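Kit watch: the Wurketti hand-held gripper pair

Tue 4 May

Three readers have now written in to ask whether the Wurketti pair is worth the money, and one of them had already paid a deposit, so I had better get on with it.

For anyone who missed the spring brochure, Wurketti sells a set of two hand-held grippers with a head camera and a shoulder harness. You put the harness on, pick up a gripper in each hand, and do a job of work. The camera records it, the software works out where the grippers were from the square markers on them, and at the end you have a recording which is meant to teach a robot arm to do the same job. No arm is needed on the day. The pitch is that a small firm can collect its own training material for a fraction of what it would cost to hire two arms and somebody who knows how to drive them.

The price is 625 a month for the pair, with a 300 deposit and a minimum term of two months. The brochure leads with "from 119 a week", in large type. I asked which package costs 119 a week. It is the single gripper, without the harness, on a yearly contract. Readers can draw their own conclusions about a sales department that puts that on the front cover.

I spent a day at the Flutport demo space, where Davoud Rostami looks after the kit for the distributor, Tsang. He was patient with me, which I appreciated, and he didn't pretend the thing was finished. The session was on sink cleaning, one of the household jobs Wurketti lists as "ready to record". The list runs to a page and a half. I could not find out what makes one job ready and another not, and Davoud said he would ask.

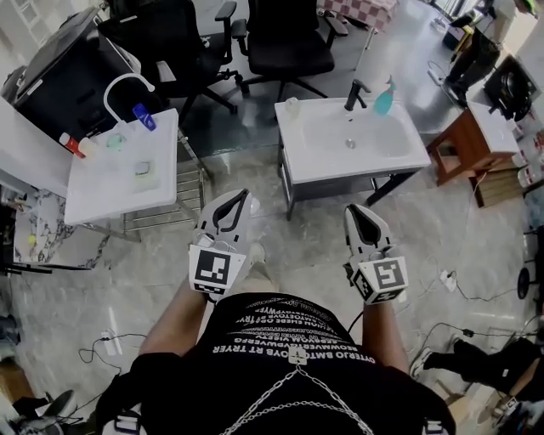
Both grippers up, markers on show, before the sinks at Flutport.

My first complaint is the markers. Each gripper has two of the black-and-white squares on its base, and the whole system leans on the camera being able to see them. Hold your hands out at waist height and all is well. But cleaning a sink means reaching down, turning the wrist, going behind the tap. The manual admits that tracking "may be reduced" when the markers are out of view, and then offers no figure for how long they can be out of view before the recording is spoiled. I asked for one. I was told it depends on the job. Of course it depends on the job, and I had named the job.

The second is the jaws. They are fine on a spray bottle. A flat sponge can be picked up too, if you come at it from the side and are willing to have two or three goes. What you cannot do is press. Anyone who has ever got limescale off a basin knows that you lean into it with the heel of your hand, and there is nothing on this gripper to lean with. You end up wiping in a polite sort of way. If that is what the robot learns, then the robot will wipe politely as well, and somebody will have to come along behind it and clean the sink.

Then there is the harness. Wurketti says it suits "all body types" and can be worn for a full shift. I managed 40 minutes before I wanted it off, and my shoulders are not delicate. The buckles are easy enough to work. The straps could do with more padding, and they ought to come in more than one length.

In fairness, the grippers themselves are well made. The black pads inside the jaws have a good bite, the trigger is light, and I dropped the left one on a hard floor with no harm done to anything but my pride. Swapping a pad took less than a minute with no tools. Setting up was also quicker than I had feared, and the software told me straight away when a recording had failed, where the older Rornberg kit would let you carry on all afternoon and break the news at teatime.

My real doubt is about what you have at the end of it. Wurketti will rent you the means of making recordings. Turning those into something a robot can use is a separate service, "priced on application", and the sample quote I was promised has not arrived. Without that number the monthly fee tells you very little. I would also like to see a robot clean a sink having learnt from this kit. I asked for that too, and was shown a film of one moving a cup. It moved the cup nicely. The film had music on it and was speeded up, and there was no sink.

If you are tempted anyway, get three things in writing before you hand over the deposit: who owns the recordings, what format they come in, and whether you can take them elsewhere when the rental stops. The contract I was given covers the first of these in a single sentence and says nothing on the other two. Ask as well about wear on the pads. Replacements are free "within reasonable use", and I can't find reasonable use defined anywhere.

To the reader who has already paid: the 300 comes back if you cancel before delivery, according to clause nine. Send the letter by recorded post and keep the receipt.

Tsang is holding another open day at Flutport in June and says the new harness will be there. I have put my name down, and have asked them to let me bring my own sink cleaner and a basin with some proper limescale on it. No answer yet. If the quote for the processing turns up in the meantime I will print it in full.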